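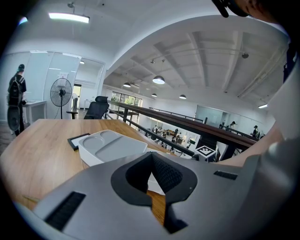 Equipment & Automation | On Review

The Dralus Hand Kit, offered by Rathjen on a monthly lease, is intended for companies that wish to record manual tasks for robot training without buying a robot first. Operators hold a gripper in each hand and perform the work themselves.
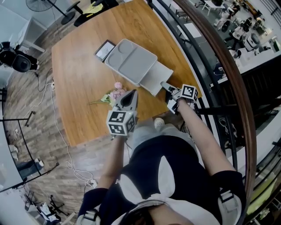 By Bradley Cheetham
July 26, 2026
294 shares | 13 comments

Rathjen supplies the kit in a single hard case, together with a harness, charging leads and a printed manual. The manual is clear on assembly and thin on fault codes. Our reviewers had both grippers in service on the first morning, and new operators were given 12 practice runs before any recording was kept.

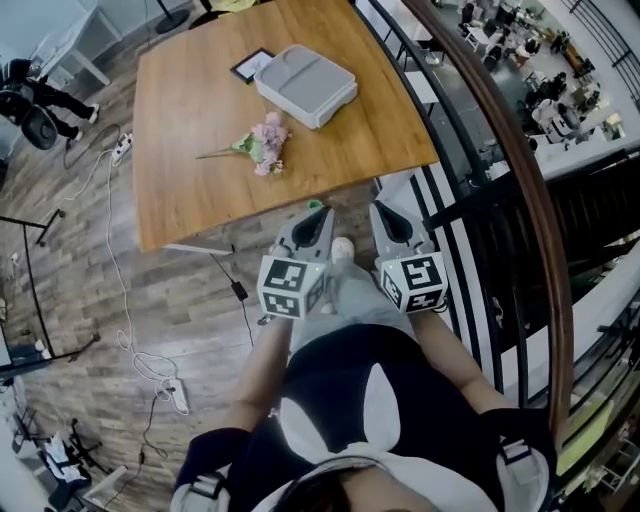 Position tracking is the feature on which the lease price largely rests. Rathjen states that the system can be moved between rooms without fresh calibration, and our trial at the Plesov offices gave us no cause to dispute the claim. Each gripper is fitted with a white cube printed with black square markers, and operators must learn to keep a sleeve or forearm from covering it. Wider spacing between cube and hand would be welcome in a later model.

Grip strength was adequate for light household goods. Fatigue was the more serious concern, and Rathjen's advice of a break every 2 hours seemed to our operators too generous by half.
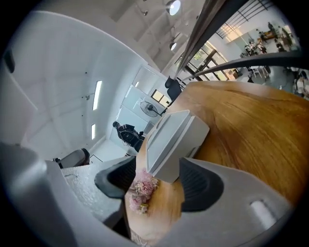 Shorter sessions brought fewer rejected recordings, and Plesov has adopted them as standard practice. The competing Dirham set is lighter in the hand, but its software does not yet allow an operator to discard a poor run on the spot. The Dralus does so with one button. Replacement finger pads are covered by the lease; replacement cables are charged separately.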